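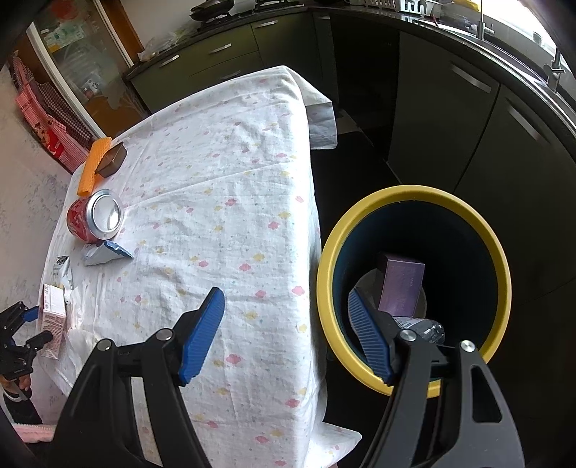 How long does it take to feel at home in a new apartment? For me it took 17 weeks, and most of them I spent waiting for the evening when I would stop noticing the sounds.

I moved to Drillau in January with two suitcases and a box of books. The apartment is on the third floor, above a bakery, and the ovens start at 4 in the morning. In the first weeks I woke up every time. Now I sleep through it, and when I visit my parents the silence keeps me awake.

My neighbor Smaranda Costache told me to buy a tablecloth before I buy a lamp. I thought it was strange advice, but I followed it. Mine is white, with small clouds and dots in pink, yellow and grey, and I eat better at it than I did at the bare table — slower, at least, and without the phone.

Other things were harder. I did not know which key opened the cellar, and I was too shy to ask for six weeks. I paid the water bill twice. In my language we have one word for the person next door and the person across the hall, so I still mix them up when I speak with the landlord.

Last month a woman stopped me on the stairs and asked where the mailboxes are. I explained it to her, and also which one gets stuck and how you must lift the little door before you pull. She thanked me and asked if I had lived there long. I said yes.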